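The Front Counter Problem

Small shops sell a lot of candy in the last two feet before the register. Few of them give those two feet much thought.

Neelam Mishra bought the general store in Brarndale with her cousin, Aarti Goel, and inherited a counter that had been filling up since the previous owner's time. There was a wire rack of gum, a cardboard box of lighters, a jar for pens, a charity tin, and a stack of flyers for a pancake breakfast that had already happened. Candy bars went wherever they fit. Customers put their milk down on top of them.

"People asked me if we sold chocolate," Mishra says. "They were leaning on it."

In June she cleared the counter down to the bare top and left it that way for three days. Sales of small items dropped to almost nothing, as she had expected. Then she began putting things back, one kind at a time, and wrote down what sold.

The notebook she kept has 94 entries. Most are short. "Mints moved left, no change." "Bars on top, better." "Flyers again, who brought these." Goel, who does the ordering, started using it to decide what to buy, and it now lives under the register with the receipt rolls.

Trays and steps

There are two basic ways to show small goods on a counter. One is a flat tray. The other is a stepped stand, where each row sits higher than the one in front of it.

A tray is cheap and easy to wipe out. It suits things that won't stand up on their own or that people like to pick through. Its weakness is that everything lies at the same level, and a customer has to look straight down to see it. Anything small ends up on its side.

A stepped stand does better with packages that have a strong front. The rows in back stay visible over the rows in front, and the lip on each shelf keeps things from sliding off. Clear acrylic is the usual choice now. It lets light through to the lower rows and goes with any color of counter. It also shows every fingerprint, and it scratches if it is cleaned with a paper towel and nothing else.

Cheng-en Yeh sold store fittings for years before opening his own place in Siltley, and he uses both. He sets them out on a plain table first and moves the stock around before anything goes near the register. Brown is a good color to work on, he says, because wrappers show up well against it. He likes to start with well-known bars on the top tier and the smaller, darker packages on the tier below.

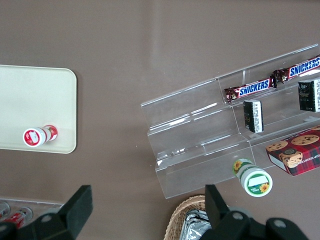

What goes on top

Yeh's rule is that the top row should be something a person can name from the door. Customers look there first, and a wrapper they already know brings them closer. The less familiar items can sit lower, where they get seen once the person is at the counter with a wallet out.

Nelu Oprea, who runs a newsstand at Skiltside, does the opposite. His regulars know what he carries, so he gives the top row to whatever is new and puts the standard bars at the front, within reach. "They find the usual with their hand," he says. "They don't need to look."

Both men leave some compartments empty while they are working out a layout. Yeh leaves them on the left. Oprea fills his in by the end of the morning – an empty slot bothers him.

Dividers are worth having. Without them, bars drift sideways as people take from one end, and the rows mix. With them, it is easy to see what needs refilling. The drawback is that a long bar may not fit the slot, so measure the stock before buying the stand. Goel did not, and their first one went back.

Keeping it up

A counter display needs attention every day. Jitendra Solanki, who manages the Doucette store down the road from Oprea, gives it five minutes at opening. He takes everything off one tier, wipes the shelf with a damp microfiber cloth, and puts the stock back with the oldest in front. The next day he does the next tier.

He also turns the labels. Bottles are the worst for this, he says, and he keeps his upright in a tray with a high rim. Candy he lays flat with the name facing the customer and the right way up.

Heat matters too. Solanki moved his stand away from the window after one bad week in which a whole row of chocolate softened and set again in odd shapes. Staff ate it.

Mishra's counter in Brarndale now holds a tray, a stand and the charity tin. The gum rack went to the end of the bread aisle, where it sells better than it did up front. The flyers are on a corkboard by the door.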